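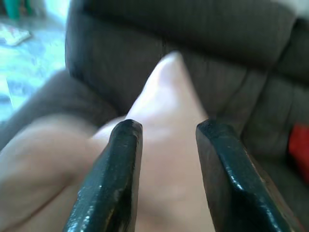

Lists > Stillow Community Forum > Archive > Thread view

Previous by thread | Next by thread | Index | Search | Unsubscribe

Subject: Re: Needle exchange hours at the Stillow health centre
From: Irfan Marwat
To: Stillow forum list

Dear Fiona, dear all,

Thank you for bringing this to the list. I read your message twice before I answer, because I wished to be fair to both sides of it.

Fiona Forsyth wrote:

> I see from the June notice that the council wants to give its view on the
> needle and syringe program at the health centre, which would move from
> two afternoons a week to four. Before they vote I would like to hear from
> people who live nearby. I am on Drinov Street and I am not against the
> program as such. My worry is the walk between the centre and the primary
> school, and whether more hours means more rubbish in the laneway. I also
> don't understand why it can't be done at the hospital in town, where
> there is already parking and security.
>
> Can anyone tell me what the present arrangement costs, and who pays?
>
> Fiona

I will try to answer in the order you asked.

About the laneway. I went to the last open evening at the centre and put this same question to Imelda Lacson, the nurse who runs the program. She told us that most of what is handed out comes back in the yellow bins, and that the staff walk the laneway every opening day and pick up what they find, also if it is only bottles and chip packets. I can't prove the first part to you. The second part I have seen from my kitchen window, as my back fence is on that laneway. What I find there myself is mostly takeaway cups. I found one syringe last winter and I rang the number on the bin, and a person came in the same afternoon.

So I don't think it is correct to say that more hours must bring more rubbish. At present a person who misses the two afternoons has no place in Stillow to return anything, and for me this is the bigger risk.

About the school. The opening times in the proposal begin at 4 pm, when the children have mostly gone home. There is after-school care, I know, and those families should be asked directly. I would support it if the council wrote to them.

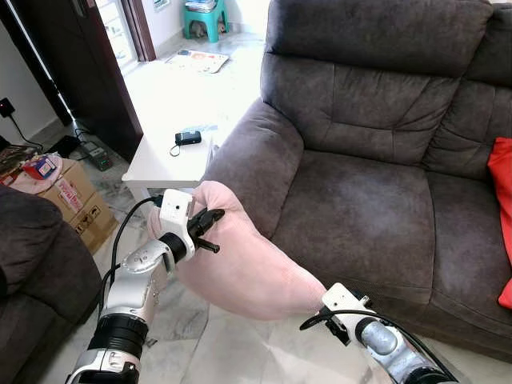 About the hospital in town. It is a 40-minute bus ride and there is no bus on Sunday at all. Somebody who is unwell, or who works shifts, will not make this trip for a box of clean equipment. They will use again what they have. I say this from my years as a pharmacy assistant, when I saw people come to the counter ashamed to ask, and go out again with nothing. I would prefer that they have a door they are used to.

About the money. The present program costs the centre roughly 900 dollars a month over the ordinary wages, if I copied the figure correctly. It comes from the regional health grant and the council puts in nothing. What the council is asked for now is only a letter of support, so your rates will not change by this vote. The grant paper is item 2091 in the agenda bundle and you can read it at the library desk. It is long, but the table near the end is clear enough.

There is one point where I agree with you fully. The notice was very poor. It was put on the board outside the Hitex hall and in small print in the newsletter, and Rodel Pascual, who lives opposite the centre, had heard nothing of it until I mentioned it to him. People become suspicious when they learn of such a thing late, even when they would have said yes. I have written to Eduardo Tolentino in the council office and asked for the comment period to be extended by two weeks. He replied politely that he will pass it on. If others write also, I think it will help.

Please don't take any of this as a criticism of your message. On my old street in Sebastian we had a similar discussion, and it went badly, with shouting and letters without a name - I would not like to have this here. I am at home most evenings if you wish to walk the laneway together and look at the lighting. The lamp behind the bakery is still broken, and that is a separate complaint which I have also sent.

With kind regards,
Irfan

Contact the list owner | Copyright remains with the authors of messages | Back to top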